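Chapter 11
The Inside of the Drum

I learned laundry the expensive way, by ruining things. My first job was at Kenov, a wash-and-fold place with a long row of machines and one very patient owner, and for weeks I thought a washer was a box you filled until the door wouldn't shut. (Please don't do that!) So before we get to soap and stains, I want you to open the nearest front loader, pull everything out and stick your head down by the door. Look straight to the back. Most people have owned a machine for years and never done it!

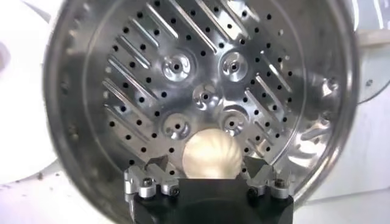 Areti Galanis told me that she had always taken the holes for the important part and the raised ribs for decoration, and she wanted to know why anyone would bother stamping a pattern into steel that spends its life behind wet towels.

Fair question. Flat sheet metal flexes, and pressing ridges into it makes it stiffer without making it much heavier. The holes let water through, and when the drum spins fast they're a way out for whatever your clothes are holding. Run your fingers over the metal in yours, with the machine off, and feel for anything rough. One tiny burr can snag a sweater, as I found out with a customer's cardigan in March.

11.1 How Full Is Full?

Grab an ordinary load of shirts and put it in dry, no stuffing.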